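3.2 Collection of Demonstrations in the Garden Environment

Examples for the outdoor portion of the Zallenow corpus were gathered entirely in simulation. Operators controlled a two-armed robot in a rendered backyard and were asked to put painted eggs into a wicker basket. Views from several cameras were stored throughout each demonstration, including views in which the arms or the eggs could not be seen.
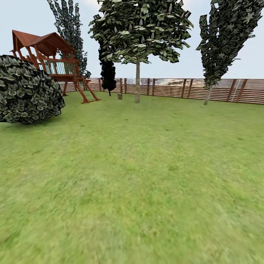
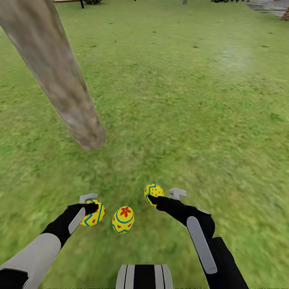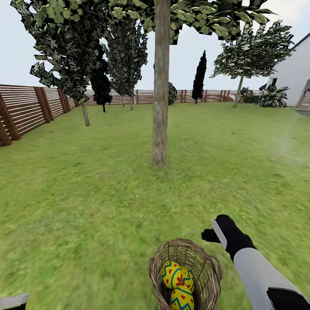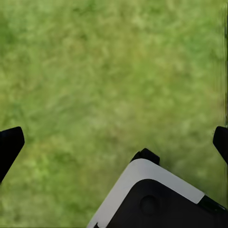
Figure 4. Rendered views from the egg collection task. First: the yard with no part of the robot in view. Second: both grippers at eggs on the grass. Third: three eggs in the basket, with the right gripper empty. Fourth: an open gripper seen from above the lawn.

The task was chosen for two properties. It requires the robot to look for small objects across a large and fairly uniform surface, and it allows both arms to be used at once. Operators were free to decide the order in which eggs were picked up and which arm was used for each. No reference solution was shown to them in advance. A short practice period with the Curaslow control interface was completed by every operator, and practice attempts were not stored.

A total of 500 demonstrations were attempted. Each was reviewed by a second operator under the procedure written by Benedito Bragança for the earlier kitchen tasks. Of these attempts, 156 were set aside. The most common grounds were an egg left on the lawn at the time limit, a dropped egg that rolled out of reach, and a break in the control connection. Attempts in which an egg was dropped and then recovered were kept, as the recovery motion was considered useful to the learner.

The time limit was 90 seconds. Operators began each attempt with a spoken or typed instruction drawn at random from a list of paraphrases. The start position of the robot and the placement of the eggs were varied between attempts, while the fence, the trees and the play structure remained fixed. Lighting was also fixed in this release. We return to this restriction in Section 6.

Reviewers marked the start and end of each grasp by hand. Where the gripper covered the egg in the wrist view, the marks were placed using the head view. Two reviewers labeled a shared subset of 89 demonstrations, and differences between them were settled by discussion before the remaining files were labeled. The Marchuk format was used for storage, with joint positions, gripper commands and camera streams aligned to a single clock.

Frames without visible task objects were not removed. An early version of the Trakico policy, trained in November on a filtered set, tended to stop moving whenever no egg was in view. Restoring the unfiltered frames reduced this behavior, and all results in Section 5 use the unfiltered set.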